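Fruit tables return to Girnlow library with handwritten labels and woven baskets

2019-10-06

The free fruit table at the Girnlow branch library is back for the school year, and this time it comes with a sorting corner for younger children. The corner opened at the end of September in the side room past the returns desk and will stay up through the winter.

The fruit table itself is in its second year. Families can take a piece of fruit on the way in or out, with no card and no sign-up. Last school year the branch gave away 691 bags of fruit, most of them in the hour after classes let out at Dundel Elementary across the street. The branch has set aside $500 for fruit this fall and expects that to last until the winter break. Bautista Produce, which supplies the apples and bananas, delivers twice a week.

The sorting corner grew out of something parents asked for in the spring. Children who were waiting for an older brother or sister had little to do near the table, and a few of them had started rearranging the bananas. Staff decided to give them a table of their own, with baskets and a written label, so that putting things in the right place could be the activity.

The setup is simple. There is a white table, a wicker basket and a sheet of paper with the word "fruits" written on it by hand. Children put the fruit in the basket and read the label, or have it read to them.

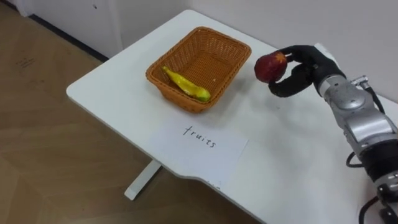
The labels are written in lowercase on purpose. Kindergarten classes at Dundel start with lowercase letters, and the library wanted the words to look like the ones children see at school. Printed cards were tried first, but they curled at the corners and were hard to replace. A plain sheet of paper and a pen turned out to be easier, and older children can write new labels when the old ones get torn or sticky.

More words will be added as the season goes on. "Vegetables" is planned for later in the fall, followed by "bread" if the bakery on Zatska Street agrees to lend some display loaves. The branch is also looking at Spanish labels, which several families have requested.

Sessions in the sorting corner last 30 minutes and run on the same afternoons as the fruit deliveries. There is no set start time – children can join when there is room. A parent or other adult needs to stay in the room with any child under six. Older children are welcome to help, and a few have already been reading the labels aloud to the younger ones.

The baskets are rectangular and woven, in an orange-brown color that is easy to spot against the white tabletop. With two of them out, children can divide the pieces between them or move everything from one side to the other. Some of the younger visitors like to empty a basket and start over, and that is fine with the staff. The table is wiped down between groups, and the baskets are brushed out at the end of the day.

Fruit used for sorting is kept apart from the fruit that is given away. Nothing from the sorting table should be eaten, and parents are asked to remind children of this before they begin. Anyone who gets hungry halfway through can take something from the main table by the door. Hand wipes are on the windowsill.
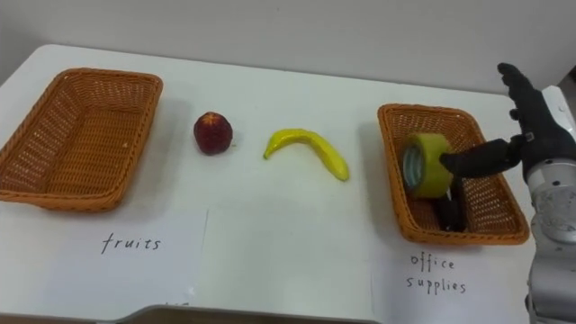 How to take part

The sorting corner is free and open to children ages 2 and up. Groups of more than a few children, including day care groups, should call the branch ahead of time so that the room is not overfilled. Strollers can be left in the hallway, but please keep the fire door clear.

The branch can use more baskets. They should be woven, low enough for a small child to reach into and free of loose ends or wire. Drop them at the returns desk with a note saying they are for the side room. Clean paper bags with handles are also welcome for the main fruit table. The branch cannot take home-grown fruit this year – all of the fruit given away has to come through the supplier.

The side room will be closed for floor work on one afternoon later this fall. The date will be posted on the front door, and the main fruit table will stay open as usual.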